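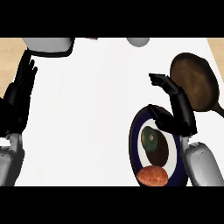
Nusrat Weerasinghe asked the question we should all start with: if a person has to show the robot what to do, is the robot clever, or is it just the person who is?

It's a good question, and people who sell robots don't always like it. So let's have a proper look.

Who is moving the arms?

Suppose you want a robot with two hands to move food off a plate and into a frying pan. You could write a long list of orders for it. Move the thumb a bit. Now a bit more. Stop. You would be there until March, and then somebody would swap the potato for a bigger one and your list would be no good.

So people show the robot instead. There are two main ways.

The first is by hand. You take hold of the robot's arm and push it along the path you want, a bit like helping a toddler to hold a spoon. The robot remembers where each of its joints went.

The second is by remote control. You stand away from the robot and wear special gloves, or hold a controller in each hand. When you close your fingers, the robot closes its fingers. The person doing this is often called the operator.

The robot doesn't even have to be solid. Plenty of practice goes on inside a computer, with a make-believe table, a make-believe pan and make-believe food. A dropped plate costs nothing there. But a computer potato may not roll or squash quite like one from your kitchen, so be a little suspicious when somebody says that a robot "can cook" after it has only tried on a screen.

Once is never enough

You could probably learn to put a potato in a pan after seeing it done once. Robots are much slower learners. A team working on a project called Fesik recorded 870 goes at one kitchen job. They threw away the ones where the operator had fumbled and kept 544. That's a lot of potatoes.

Then a computer program looks through all those goes and tries to find the pattern. When the camera sees this, the hand should do that. This part is called training. Afterwards the operator lets go, and the robot has to try by itself.

Does it work?

Sometimes. The Fesik team gave their robot 33 tries on its own, and it got seven wrong. That may sound all right — but would you want a helper at home who made that many mistakes with your tea?

The mistakes can be odd ones, too. Turn the pan so that its handle points the other way and a robot may reach for the spot where the handle used to be. It hasn't understood what a pan is for. It has copied a movement, and copying goes wrong when things change.

Be a robot detective

Next time you see a video of a robot doing something amazing, try asking:

Is a person steering it from somewhere we can't see?
Has the video been speeded up?
How many times did it go wrong before they got this one?
Would it still work on a different table?

If the video doesn't say, you're allowed to doubt it.

Back to Nusrat's question. At the showing stage, the clever bit belongs to the person. Later on, some of it might belong to the robot, but only if it can manage a plate it hasn't met before. Ask to see that.

Words to know

Operator: the person who controls the robot from a distance.
Demonstration: one go at a job, done by a person so that the robot can learn from it.
Training: when a computer program looks for patterns in lots of demonstrations.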